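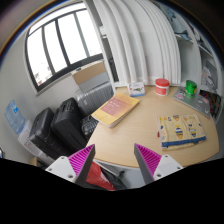 Ground school, Session 4, Stullach – Sharing a Thermal

Notes for the evening group. Bring these with you next time, along with your site map, and please write in the margins as much as you like. I always learn more from the margins than I do from the tidy copies.

Where we left off

Last time we talked about why a thermal forms at all: the ground warms unevenly, a patch of air above it gets warmer than the air next to it, and at some point it lets go and rises. Several of you asked afterward how you would find one, and I gave you the short answer, which was "look for a bird or for Raili." Raili Toivonen has been flying our hill longer than I have been teaching on it, and she does tend to be sitting under the first cloud of the day. But that answer leads straight to the subject of this session, and I would like to take it slowly. If you go where the other pilots are, you will find other pilots there.

Our launch at Stullach is at 1,638 feet, facing the valley, with the Prandell quarry off to the left as you stand at the windsock. On a good afternoon the quarry works from lunch until the shade gets to it, and most of the people in the air will be trying to use it at once. You'll have seen this from the parking lot and thought it looked crowded. It is! It can also be perfectly calm and friendly up there, as long as all of us are doing the same few things.

Joining

The pilot who is already circling decides the direction. If you arrive and there is one glider turning left, you turn left, even if right is your favorite and you have only practiced right (we will come back to that). It doesn't matter if you are the better pilot or have the hotter wing, or if you're quite sure you saw the birds first. If you arrive and there are two groups at different heights turning opposite ways, match the ones nearest your own height, and leave yourself a wide way out.

Come in from the outside. Fly toward the circle so that you slide onto its edge going the same way as the traffic, a bit like merging onto a highway, and take your place on the far side from the pilot who is there. What you must not do is aim for the middle. The middle is where the lift feels strongest, so your hands will want to go there, and you'll cut across somebody who had every reason to think the space was clear.

A comfortable circle for a newer pilot takes 26 seconds or so to draw in the margin of your attention, and far less than that to spoil, so please keep your head moving. Look before every change of bank. Look inside the turn, then outside, then above, and then start again.

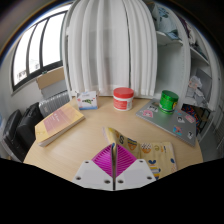

Staying opposite one another is the part that most people find hard the first time, and I think that's because we learn it from flat drawings with arrows on them. On paper it looks as though the two gliders are fixed in place. So I like to do it with hands. The round wooden table is just right for it: one person puts a hand at the near edge, another puts a hand straight across, and both walk their hands around the rim at the same pace. Then one of you speeds up a little. You'll feel the gap close long before you'd have noticed it in the air, and you'll also find that the easiest fix is for the faster hand to swing a touch wider. Try it with three, and then have a fourth person come in from outside and join. Seon-mi Heo suggested doing the whole thing without talking, and I've kept that in ever since.

Different heights

A pilot climbing from below often can't see you, as their own wing is in the way. You, on the other hand, can see the top of that wing very well. So if somebody is coming up underneath you faster than you are climbing, give them room, and do it early and gently. In most places the rule of the air is written that way as well, but I'd like you to understand the reason and not only remember the rule, because you'll do it sooner if you do.

The lower pilot has some duties too. If you know there is a glider above you and you have lost sight of it, widen your turn until you find it again. I use 130 feet of vertical separation as my own line for when I start thinking hard about the pilot above or below. Valentin Holzer, who taught me, used a good deal more – and I would never tell a student off for wanting more.

Leaving

Leaving is joining done backward. Check over the outside shoulder, open the turn, and slide off the edge in a straight line. Don't cross the middle and don't reverse direction while you're still in traffic. When you feel crowded, go. There will be another climb, and if there isn't, there is a very decent landing field with a bench in it.

Close to the hill

Before you are high enough to circle safely you'll be soaring back and forth along the slope, and there the pattern is different. When two gliders meet head-on, both would normally turn right, but the one with the hill on the right can't do that, so the other one gives way. All turns are made away from the hill. Please don't start a full circle low down by the trees above the Räsänen barn, even if your vario is singing at you. The far half of that circle carries you back toward the slope with the wind behind you, and it goes by a lot faster than the first half did.
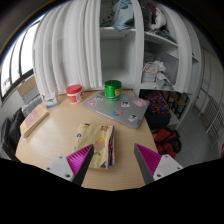 What should I do if the pilot ahead of me changes direction in the middle of a climb?

Leave the thermal by the outside, fly clear, look at what everyone is doing now, and rejoin only when the direction is settled again. You can talk it over with them on the ground.

For next time

Practice turns to your weaker side. Nine of them, one after another, well away from anyone else, with a proper look before each. Those of you on the tandem days can ask Elli Rautiainen to let you call the lookout from the front seat, which she's always happy to do, and it's a fine way to get used to moving your head.

Read the chapter on airflow over hills and bring one thing in it that you didn't understand. If you have a Tenix radio, bring it charged, as Seraina Lehner will be going over the site frequency and how to keep a call short (something I could stand to practice myself).

We start at 6:30 p.m. as usual. The side door sticks in February, so give it a good push.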